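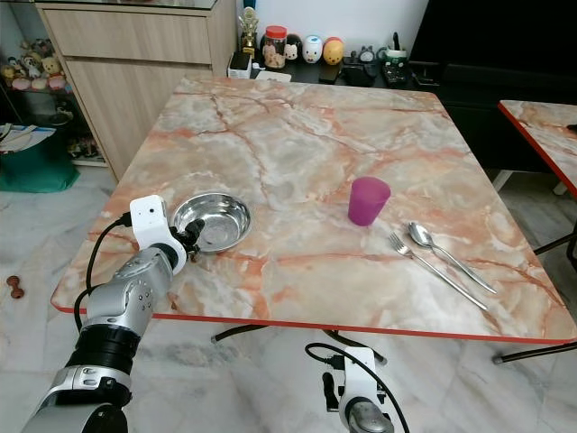

Foire aux questions : tables et vaisselle de la salle commune

Mis à jour en avril
Rédaction : service Accueil, résidence Ilora

Qui peut utiliser les tables pliantes ?
Tous les résidents, ainsi que leurs invités. La réservation s'effectue auprès de l'accueil, dans la limite de 2 tables par foyer.

Quelle vaisselle est mise à disposition ?
Le prêt comprend des bols et des plats en inox, des gobelets en plastique et des couverts. Le stock compte 36 couverts complets. Les verres et la porcelaine ne sont pas fournis.

Comment disposer les récipients pour le service ?
Le bol profond reçoit les préparations en sauce. Le plat, moins creux, convient aux aliments secs ou aux fruits. Il est demandé de les poser directement sur le plateau, sans les faire glisser.

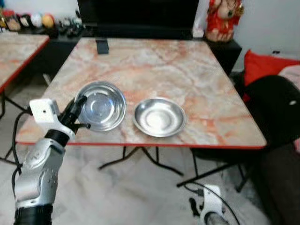
Bol et plat en inox posés côte à côte sur une table à motif marbré.

Les récipients peuvent-ils aller au micro-ondes ?
Non. Aucun article en inox ne doit y être placé. Le lave-vaisselle est autorisé, à l'exception des gobelets, qui se lavent à la main.

Comment ranger la vaisselle après usage ?

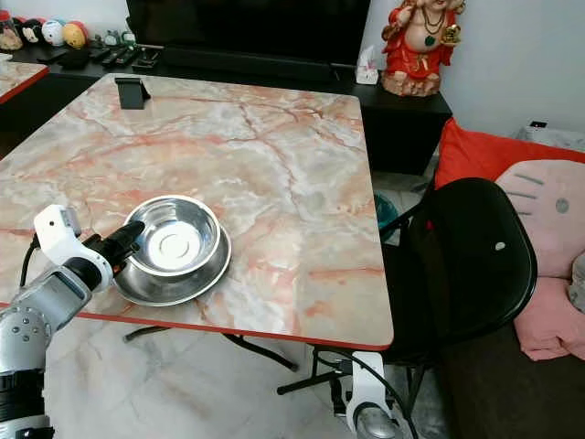
Le rangement incombe au foyer qui a effectué la réservation. Chaque pièce est lavée, essuyée, puis empilée par taille décroissante, le petit bol dans le plat plus large, dont le rebord reste ainsi accessible pour la prise. Les piles sont ensuite remises à l'accueil avec la fiche de prêt Olomix signée.

Quel produit employer pour le plateau des tables ?
Une éponge douce et de l'eau savonneuse suffisent. Les poudres abrasives et l'eau de Javel sont proscrites. Le liseré rouge doit être essuyé avec un chiffon sec.

Que se passe-t-il en cas de perte ou de dégradation ?
L'article manquant est facturé au tarif affiché à l'accueil. Pour une table endommagée, la retenue maximale est fixée à 660 euros.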